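Ticket: Cell 2 stops at board pickup, operators put back to hand loading
Site: Drarkside, test and packing hall
Line software: Fuvico
Opened: April 29, 2024
Status: Closed, with one open point for the shift plan

1. What was reported

The gripper in cell 2 stops with "grip not confirmed" after it closes on a board. The arm then waits until a person presses reset. In the morning shift we had 14 stops. Each one needs an operator to walk from the packing table to the cell and back, and the packing table is then without a person.

I want to write also the other side of this, because it was not in the first version of the ticket. Since February the loading of the tester is done by the cell, and the two loading places were removed from the shift plan. The people who loaded before are now on packing and visual check. When the cell stops, they are asked to load by hand "for a short time", but their packing target stays the same. Two operators asked me if this counts as their stop or the machine's stop. I did not have an answer.

2. What I checked first

Air pressure and cable: no finding. I exchanged the cable anyway and the stops continued.

Grip force setting: it was at the value from the installation by Jidberg. I did not change it.

Tray position: I measured the tray and it was inside the tolerance. After this I stopped to look at the tray.

Then I asked the evening operator, who has loaded these boards by hand for years. She said that the new revision of the board has the white connector lower on the edge, and that by hand you hold it a little higher to avoid it. This information was not in the change note we received.

3. Comparison in simulation

I loaded the new board model into the Fuvico simulation and ran the pickup with the same teaching points as in the real cell. The board is held upright between the two fingers. The left finger lies against the white connector as well as the board, and the right finger touches the edge where the small black components are. So on the new revision we are gripping parts that we should not grip.
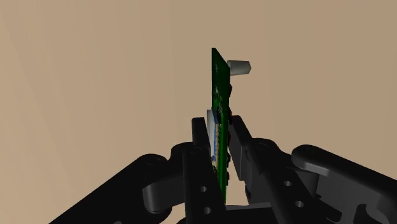 4. Change made

- Moved the grip point higher on the board, to the free area the operator showed me.
- Made the closing speed lower for the last part of the movement.
- Saved the old points under the name "Kwan rev A", so we can go back if old boards arrive.

5. Test

I ran 500 pickups in simulation with the new points, no error. After this we ran the real cell for one shift with 366 boards and had one stop, which was an empty tray and therefore correct.

The cycle is now 27 seconds. It was a little shorter before, but the stops were eating more than this.

6. Open point

The shift plan still has no time for hand loading. I propose that each minute of hand loading is booked on the cell and the packing target is reduced for the same time. I propose also that the operators get the board change notes before the teaching points are copied. I can not decide this from a maintenance ticket, so I forwarded it to planning.

Comments

packing_early: Thank you for writing the part about the target. Last week I loaded boards for most of the morning and my number looked terrible on the screen.

linetech3: Did you check the boards that were gripped before the change? The connector could have some stress.

Author: Yes, they are set aside and go again through visual check. Result will be in a separate ticket.

evening_test: Please put a printed copy of the new grip height at the cell. Not all of us have a login for Fuvico.

Related tickets

Cell 2: reset button too far from packing table
Fuvico: operator login for evening shift
Kwan board, new revision: change note incomplete
Cell 1: tray sensor reports full when empty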